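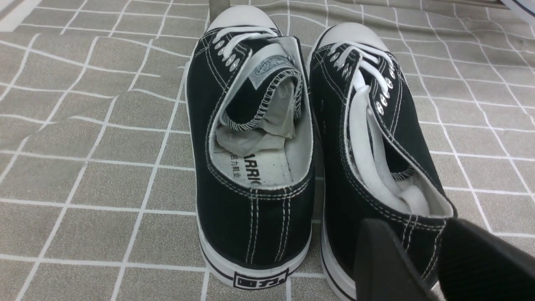
Is the "rest your shoes 48 hours" rule real or just a way to sell more shoes?

Asked by Ursina Bühler in Clothing & Footwear
Viewed 3,168 times

Every running and fashion site I read says never wear the same pair two days in a row. The foam has to "recover," the inside has to "breathe," and of course the fix is always to own two or three pairs. The clerk at Zacharias in Clendness told me the same thing, right before showing me a second pair. I walk to work, 8 blocks each way, and I've worn one pair of sneakers nearly every day since March. They look okay. They smell a bit by the end of the week.

Has anybody tested this, or does everyone copy it from everyone else? I don't run. I don't want to hear about marathon training.

3 answers

Gebhard Zaugg
165 helpful votes

Two separate claims got glued together here, and I'd only buy one of them.

The foam claim: midsole foam does squash a little under load and then springs back. How long that takes depends on the foam, but for walking 8 blocks I doubt you could feel the difference between a pair that sat overnight and one that sat two nights. Whenever I try to track down where the 48 hours comes from I end up at another blog that gives no source. Some say 24, one said 72. When the number moves that much I stop believing in the number.

The drying claim is better. Feet sweat, and a damp shoe smells and comes apart sooner.

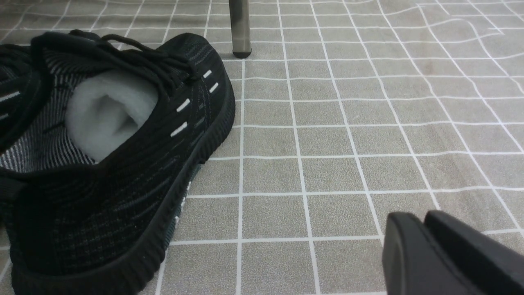

How fast it dries depends on what's inside it. A thin canvas lining can be fine by morning if the room is dry and warm. Anything thick or fuzzy holds on to sweat a lot longer, and so does a foam insole, so pull the insole out at night if it isn't glued down. Stick your hand down into the toe before you put the shoe on. If it feels damp, wear something else. If it feels dry, go to work. You don't need a calendar for it.

I'd also skip the Rukar cedar inserts people push for this. I bought a set, and crumpled newspaper did just as well in mine.

Annelies Zwahlen
41 helpful votes

Mostly agree with Gebhard but he left out where the shoes sit all night. 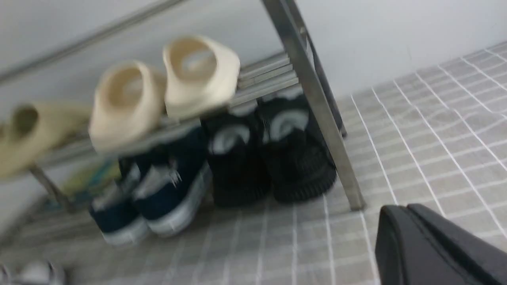
A closed cabinet is a terrible place for a shoe you just took off, and so is the plastic tray everyone keeps by the door. Air has to get under the sole as well as over the top. A plain metal rack with slats, like the one with the sandals on its upper shelf, does that without any gadget, and you can wipe the tiles underneath. I was told a heated boot dryer was a must. I returned it. It was loud and my shoes were no better off than on the rack by an open window. Also, wash your socks in hot water before you blame the shoes. Half the "my shoes stink" posts on here are sock posts.

Somkiat Thongsuk
2 helpful votes

always rotate. my dad did and his shoes lasted forever

Comment from Gebhard Zaugg: Three pairs worn a third as often will last three times as long. That isn't the rotation working, it's division.

Comment from Ursina Bühler: Did the hand test, left toe was damp, right one was fine?? Taking the insoles out tonight. Not buying a second pair yet.

Last edited 2018-05-12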